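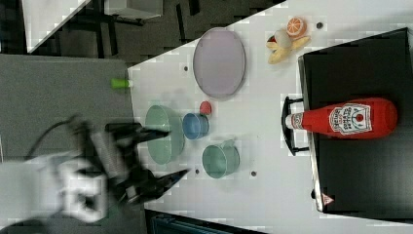

Mestlow Kitchen Items

A shared list of tableware, toy food and small kitchen pieces, with the names, colors and set-out rules used at the Mestlow table. The list is one spreadsheet file plus a few text files. This README covers what is in the list, how the names were chosen, how a table is set and cleared, and what is known to be wrong.

Contents of this folder

README: this file
items.csv: one row per item
names.txt: allowed names and the words they replace
layouts.txt: table layouts in plain words
care.txt: washing and storage notes
changes.txt: what changed in each version

Summary

Name: Mestlow Kitchen Items
Version: 4
Rows in items.csv: 263
Language: English (US)
Kept by: Kheri Temba and Wenche Vik
Layouts written by: Nisreen Hattar
Washing and storage: Stelios Papadakis
Intended use: finding, naming, setting out and putting away the items
Not intended for: pricing, insurance, food safety or toy safety checks

What an item is

An item is anything that can be picked up from the table by itself. A mug is an item. A plate is an item. A slice of toy fruit is an item even when the other slices of the same fruit are in the box. A lid or cap that comes off is an item, and gets its own row, with the row number of its parent in the column called goes_with. If the parent is missing, goes_with says "none found".

Large pieces that stay where they are get a row too, but the column called moves is set to "no". The toy cooktop is the main one. Shelves and storage boxes are not in the list.

Groups

Every row belongs to one of four groups.

Tableware. Plates, bowls, cups, mugs. The colors are mostly soft ones: pale green, light blue, lavender. Pieces were bought at different times and do not all match. The Sesberg pieces came first and the Pistau pieces were added when we ran short of small cups.

Toy food. Fruit, vegetables, eggs, bread and so on. This is the biggest group and the one with the most naming trouble. It includes whole foods and cut ones. An orange slice and a whole orange are two names, never one.

Containers and bottles. Condiment bottles, jars, small tubs, and their caps.

Fixtures. The cooktop and the other things that do not move.

Columns in items.csv

id: a number. It is never reused, so there are gaps.
group: one of the four above.
name: a name from names.txt.
color: one word, or a light/dark word plus one word.
shape: round, oval, long, flat, tall or other.
opens: yes or no. "Yes" means it can hold something, or a part comes off.
goes_with: the id of a parent item, or blank.
moves: yes or no.
box: where it lives when it is put away.
sure: yes, mostly or no. See below.
note: free text.

The sure column

Some toy food is hard to name. A pale round piece might be a garlic bulb, an egg or an onion, depending on who you ask and how the light falls on it. We do not settle these by vote. The row gets the plainest name that everyone accepts ("round food, pale"), sure is set to "no", and the guesses go in the note.

The same rule covers small red rounds. If it has a stem or leaf mark, it can be called a tomato. If it has neither, it is "small red round". Some of these may be balls that came in with a different box of toys.

Small green caps are another case. Several bottles have lost theirs, and there are loose caps that fit nothing we own. Until a cap has been tried on a bottle and fits, it stays as "cap, loose" with sure set to "mostly".

There are 70 rows with sure set to "mostly" or "no". Please do not tidy these up by guessing. A wrong name costs more time than a vague one, and we have had to undo a round of guesses before (see changes.txt, version 3).

Names

Use the short everyday word. These are the ones people get wrong most:

Cup: no handle.
Mug: has a handle.
Bowl: wider than it is deep, no handle.
Plate: flat or nearly flat, any outline. An oval one is still a plate. Do not use platter, dish or tray.
Bottle: has a neck. Do not use squeezer, dispenser or sauce.
Cap: comes off a bottle.
Lid: comes off anything else.
Slice: a flat cut with the inside showing.
Half: cut once down the middle.
Cooktop: the black flat-topped one. Do not use stove, oven or range.

Brand names do not belong in the name column. If the maker matters, put it in the note. A few old rows still begin with Vlachopoulos, the shop where a bulk order came from. Those are being changed as people come across them.

Colors

Pick the color by looking at the item in daylight, away from other items. The pale greens cause the most arguments. A bowl that looks sage by itself looks gray beside a bright green cap and nearly white beside the cooktop. We use "light green" for all of the pale ones and "green" for the bright ones. "Sage", "mint" and "pistachio" are not used.

The same goes for lavender. Some plates in that color look gray from across the room, and some have a rim that is darker than the middle. Record the color of the middle and put the rim in the note.

Blue cups are either "light blue" or "blue". If two people disagree, use "light blue".

Table layouts

layouts.txt holds short descriptions of how the table can be set. They are meant to be read by a person standing at the table, so they say "near the cooktop" or "at the far edge" and do not give measurements. A layout names the items and where they go in relation to each other. It does not say which way a handle should point unless it matters.

The three basic layouts:

Meal. A plate, a cup or mug, a bowl, and food on or next to the plate. Bottle within reach.

Prep. Food grouped close to the cooktop, bowl nearby, plate clear.

Mixed. Anything from the tableware and food groups, spread loosely over the white table. Cups and mugs may be upright or on their sides. Food can touch or overlap. This is the one used most, since it is closest to how a table looks when somebody has been at it for a while.

Points that apply to all layouts:

Keep one table for one layout. Do not carry leftovers from the last one into the next unless it is Mixed.

Items on their sides are allowed in Mixed only. Round ones should be set so they stay put. A small round piece that rolls off is usually found against the wall behind the table.

Pieces that touch each other, such as a banana against an orange slice, are written down as a cluster. A cluster has a name made from its biggest item.

The edge counts as part of the table. If something is placed near the boundary with the gray surface, say so in the layout. Caps go missing there more than anywhere else.

Clearing the table

Clear tableware first, then bottles, then food. Food is last because it is small and easier to see once the plates are gone. Look inside every cup and mug before it goes in the box. Pieces of fruit end up inside them.

Tableware goes in the boxes marked T, food in F, bottles and caps in B. The box letter and number are in the box column. If an item does not fit in its box any more, change the row when you move the item, not later.

Bowls stack. Mugs do not, and should not be forced. The oval plates go in upright against the long side of T2.

Washing

Stelios handles this on Sunday and keeps care.txt up to date. In short: warm water, a little dish soap, a soft cloth, dry with a towel. Do not soak anything in the food group. Pieces with paper labels get wiped with a damp cloth only. The cooktop is wiped, never rinsed.

Real condiment bottles must be empty and clean before they are given a row. If a bottle still smells of what was in it, wash it again.

Adding an item

1. Check that it is not already in the list under another name. Search by color first, then shape.
2. Give it the next free id.
3. Fill in every column except goes_with and note, which can be blank.
4. If you are not certain what it is, set sure to "no" and write your guess in the note.
5. Add a line to changes.txt with your name.

Removing an item

Do not delete the row. Set box to "gone" and say in the note whether it was broken, lost or given away. Lost items turn up again fairly often, and the old id can go straight back into use for the same item.

Known problems

The list leans heavily toward fruit. Vegetables are thin and there is almost no meat or fish.

Dark items are few. Anyone planning layouts around color contrast will find a lot of pale pieces and not much else apart from the cooktop.

Several rows from version 1 have a color but no shape. Leonidas Tsolakis is working through them box by box and has finished the T boxes.

Some cups were listed as mugs before the handle rule was written. Most are fixed. If you find one, change it and log it.

Fixture rows have no box, so the column is blank. Spreadsheet filters that skip blanks will hide them.

Changes since version 3

Pistau cups added.
Names platter and dish removed.
Loose caps given their own rows.
Cluster rule added to layouts.txt.
Guessed food names rolled back to plain ones.

Questions

Names and colors go to Wenche. Layouts go to Nisreen. For a missing item, leave a note in the lid of box B1 with the id and where it was last seen, and Kheri will update the row.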